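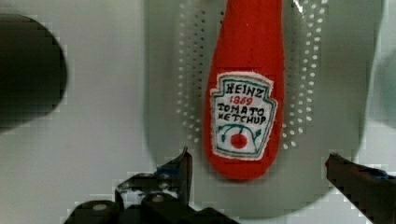
Photo: Shahnaz Mollah / Ladstead web team

Ticket 711 – Product photos missing from category pages after catalogue import
Status: Resolved
Priority: Normal
Opened by: Shahnaz Mollah
Affected site: Gremano shop, toys and gifts section
Platform: Kondero 9, hosted at Ladstead

Problem as reported

After the overnight catalogue import, product photos no longer appear on category pages. The grey placeholder is shown instead. Opening the product itself shows the photo as normal. The fault affects everything under Toys and Gifts, including the play food range. Stationery and Kitchen are fine.

I have cleared the browser cache, tried a second browser and tried my phone on mobile data. Same result each time. The plush ketchup bottle was used for all tests below so that the results can be compared.

Steps to reproduce

Log out of the shop admin.
Open Toys and Gifts, then Play Food.
Scroll to any product touched by the import.
Placeholder appears where the thumbnail should be.
Click through to the product. Full photo loads.

Expected: thumbnail on the category page.
Seen: placeholder, no error message on screen.

First response – Ladstead support

Thank you for the clear steps. We can reproduce the fault from our side. The browser console shows a 404 for each thumbnail. The full-size files return 200, so the uploads are intact and the fault is limited to the resized copies.

Please confirm:
Was the import run from the admin screen or by the scheduled job?
Were any folders renamed before the import?
Is the image cache set to "on request" or "at import"?

Reply – Shahnaz Mollah

Scheduled job. No folders renamed by me. Image cache is set to "at import". It was changed from "on request" when Bermúdez took over the stock feed, as their instructions asked for it.

I have now also tried the following:
Rebuild thumbnails button in admin. Finishes at once and reports success. No change.
Deleted the photo from the test product and uploaded it again by hand. Thumbnail appears.
Ran the import again. Thumbnail disappears.

So a manual upload works until the next import. I don't want to do the whole range by hand.

Second response – Ladstead support

That narrows it down. The rebuild button only handles files that the database lists as stale. After the import the rows are marked as current, even though the resized files do not exist, so the button has nothing to do and reports success.

From the import log on the server:

import: start feed=bermudez
import: batch size 50
image: source found
image: resize queued
image: mkdir failed, permission denied
image: marked current
import: finished, warnings 2

The line to note is the mkdir failure. The import creates a new cache folder for each section. For Toys and Gifts the parent folder belongs to a different system user from the one the scheduled job runs under. The job can read it but can't write to it. Manual uploads run under the web server user, which has write access, and that explains the difference you saw.

The parent folder's owner was changed when the site was restored from backup in February. It did no harm while the cache was set to "on request", as the web server user did all the resizing.

Fix applied

Scheduled import paused.
Owner of the section cache folder and everything inside it set to the shared site group.
Group write permission switched on, with new subfolders set to inherit it.
Image rows for the section marked as stale in the database.
Rebuild run from the command line, in batches of 50.
Page cache flushed.
Import switched back on and run once while we watched the log. No warnings.

Please check the category pages logged out and let us know.

Reply – Shahnaz Mollah

Checked. Thumbnails are back on all Toys and Gifts pages, and the test product has kept its thumbnail after the import.

One leftover: the Play Food page on the mobile layout still showed the placeholder for the first row of products. A hard refresh cleared it on my phone, but customers won't know to do that. Is something else cached?

Third response – Ladstead support

Yes. The mobile layout is served through the content delivery network, and the placeholder had been stored there with a long lifetime. We have purged that path. We have also shortened the lifetime for the placeholder file only, so a missing thumbnail will correct itself much sooner in future. Product photos keep the normal setting.

Notes for the knowledge base

The import marks an image as current before checking that the resized file was written. This has been raised with Kondero as a separate fault – no release date given. Until it is fixed, treat a "success" from the rebuild button with care and read the import log.

After any restore from backup, compare folder ownership in the cache with a section that works.

Ticket closed Dec 23, 2023 with the customer's agreement. Reply to this ticket to reopen it.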